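Home | Checklists | Kitchen & Dining | Rentals | About | Contact

We use cookies to keep the site running and to remember your settings. Accept | Manage

Sunday Supper Room Safety Checklist, With My Comments
By Eugeniusz Domański
Updated in March

I run a small supper room in Caltstead, upstairs from a shop that sells lamps, and I've been doing my own opening check for long enough that the paper version had turned into mostly arrows and coffee rings. So I typed it up. It's written for my room, which has old stairs, a gas range and too many candles, but people who rent halls or do pop-up dinners keep asking for it, so take what you want and cross out the rest.

I do the whole thing before anybody else comes in, usually with the radio on. It takes 20 minutes if I find nothing. I always find something.

STAIRS AND ENTRANCE

[ ] Handrail tight at top and bottom. Grab it and really pull. Mine works loose at the bottom bracket every winter and I keep a screwdriver on the windowsill just for that.

[ ] Stair edges. Walk down slowly and feel each strip with your foot. If one lifts at all, it gets fixed before doors open. Tape is fine for one night and then it isn't.

[ ] Door opens all the way and isn't locked from inside. Sounds silly! I once had the deadbolt thrown with a full room, and I was the one who'd thrown it.

[ ] Mat flat, corners down. I gave up on the thin rubber one and bought a heavy Skaltunier mat that stays put.

[ ] Outside light works. Check it in the dark or cup your hand around the sensor.

EXITS

[ ] Back door clear. No chairs, no crates, no "just for a minute" bags. The linen delivery goes there if you let it, so don't let it.

[ ] Exit sign lit. Press the test button and count to ten, since a tired battery will give you a second or two of light and then quit.

[ ] Extinguisher on its hook, needle in the green, pin in. Look at the tag too. I've got 2 of them, one by the range and one by the back door, and I check both even when I'm in a hurry – especially then, I guess.

TABLES AND LINENS

[ ] Rock every table. Hands flat on two corners, lean, then the other two. A wobble under an empty table is a nuisance, and a wobble under a pot of soup is a burn.

[ ] Run a palm along the underside edges for splinters, staples and gum. Sorry about the gum.

[ ] Placemats lie flat and don't slide. A mat with a curled edge will tip a wine glass, and on a slick tabletop even a nice flat one can skate when somebody leans on it. I push each one with a finger. If it moves easily, it gets a scrap of grip liner underneath.
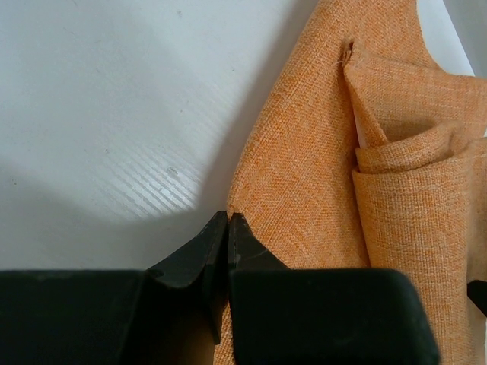

Górecki wrote in under the old version of this list to say that grip liner goes gummy after a summer and can mark a painted top, and that a better bet is washing the mats without fabric softener. I tried the softener thing and it did help! I still use the liner on the two tables by the window, but I lift it after every supper now and wipe underneath.

[ ] Loose threads trimmed. A long thread near a candle is the one I worry about. Snip it, don't pull it.

[ ] Tablecloths, if you use them, hang short enough that nobody steps on them standing up. I stopped using them for the family suppers because a toddler plus a long cloth is a whole evening gone.

[ ] Candles in holders that are wider than they are tall. Nothing flammable close by, and that means menus, napkin fans and dried flowers. I love dried flowers and I've had to move them to the shelf.

[ ] Glasses: run a fingertip around the rim of each one. Chips go in the box marked CHIPS and then out of the building. Don't "save them for water."

[ ] Chairs. Sit in every one. Yes, every one, and wiggle. The spindle-back ones loosen at the rear legs first. Bad chairs go in the closet with a strip of tape across the seat, so they don't find their way back out.

Comment on this section: it's the slowest part and the easiest to skip, because a laid table looks finished. I'd skip the napkin folding before I'd skip the chairs. My mother would disagree with me about the napkins.

One more thing on mats while I'm at it. Woven ones hang on to crumbs, and crumbs mean allergens. If you had nuts or sesame out last time, shaking them over the sink isn't enough. Wash them, dry them all the way, and keep them stacked somewhere with a lid. I do a quick look in strong daylight at each mat once it's down on the table, and any that's still crumby or stained goes straight back in the hamper.

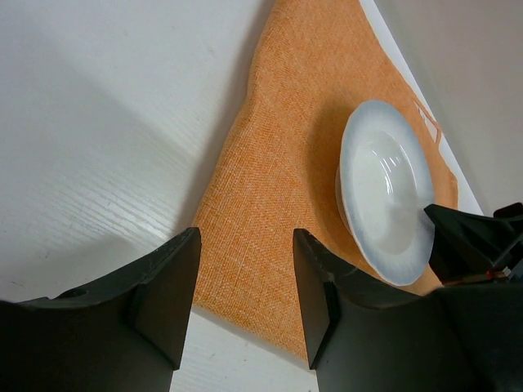
KITCHEN

[ ] Gas off at the range, then on, then smell. If you smell anything with the burners off, stop there, open up, get out and call the gas company from outside.

[ ] Hood fan runs and the filter isn't dripping. I wash mine in the big sink with very hot water and a lot of complaining.

[ ] Fridge at 40 or under. I have a cheap dial thermometer on the middle shelf and a Skover one in the door, and when they argue I believe the warmer one.

[ ] Knives in the block or on the strip, never in a sink of suds.

[ ] Floor dry in front of the sink and the dishwasher. Check it again halfway through service.

[ ] First aid box: blue bandages, burn gel, tweezers, gloves. Somebody always takes the tweezers.

[ ] Allergy list taped up at eye level by the pass, with tonight's names on it and last week's gone.

CORDS AND HEAT

[ ] No cords across walkways. If there has to be one, cover it and tape both sides.

[ ] Feel the plugs on the warming trays once they've been on for a while. Warm is okay, hot is not. One of mine went brown around the prongs and I threw it out that same night.

[ ] Space heater away from the curtain and plugged right into the wall.

PAPERWORK

[ ] Date and initials at the bottom of the sheet. My filed stack is up to almost 348 sheets, in a shoebox, and the insurance man did ask to see it once, so keep yours.

[ ] Write down what you fixed and what you put off. The put-off list gets read first next time. Mine currently says: bottom bracket again, buy tweezers, oil back door hinge.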